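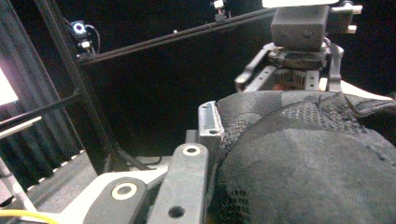 4. Fitting the intake screen on a small hydro turbine

Most of the trouble blamed on a small turbine starts at the intake, and the maker's claim that the Foven 19 "cleans itself" should be read with care. In our experience it sheds leaves in a steady flow and does much less well with silt, pine needles and anything stringy. Open mesh is only as good as the size of its holes: the honeycomb-like patches on a piece of black knit fabric will let through a great deal that the fine weave next to them would stop, and steel screens behave in much the same way. Choose the screen by what comes down your stream in the worst week of February, whatever the brochure shows.

Before you start

You will need the screen panel, the four clips, the rubber seal and a spirit level. The 110 mm adaptor is sold separately, although the Kereama kit list suggests otherwise. Check the box.

CAUTION: Close the main valve and let the turbine come to a full stop before anyone works at the weir. The remote stop on the Clasovau controller is not an isolator. Lock the valve by hand.

Steps

1. Lower the water at the weir until the intake sill is clear.

2. Scrape the sill clean and check it with the level. The printed tolerance looks generous to us. If you can see a slope, pack it.

3. Press the rubber seal into the groove, starting at the downstream corner. Do not stretch it to make it meet.

4. Set the panel on the seal with the bars running in the direction of flow. It will also go in sideways, and the clips will close quite happily on it.

5. Fasten the clips in opposite pairs, finger tight first, then a quarter turn with the key.

6. Fit the adaptor and push the pipe fully home.

7. Raise the water slowly. Open the main valve a little at a time until no more air comes from the vent.

8. Note the pressure at the turbine house with the valve fully open. You will want this figure later.

NOTE: Misside, who supply the panel, quote a service interval of 100 days. We don't know what sort of stream that was worked out on. Look at the screen weekly for the first season and set your own interval from what you find.

NOTE: If output falls but the pressure noted in step 8 has not changed, the screen is probably not at fault. Go to section 6 before taking anything apart.

CAUTION: Do not clear the screen with a pressure washer. The bars will stand it but the seal will not, and a replacement seal (part 2494) has to be ordered together with a full set of clips.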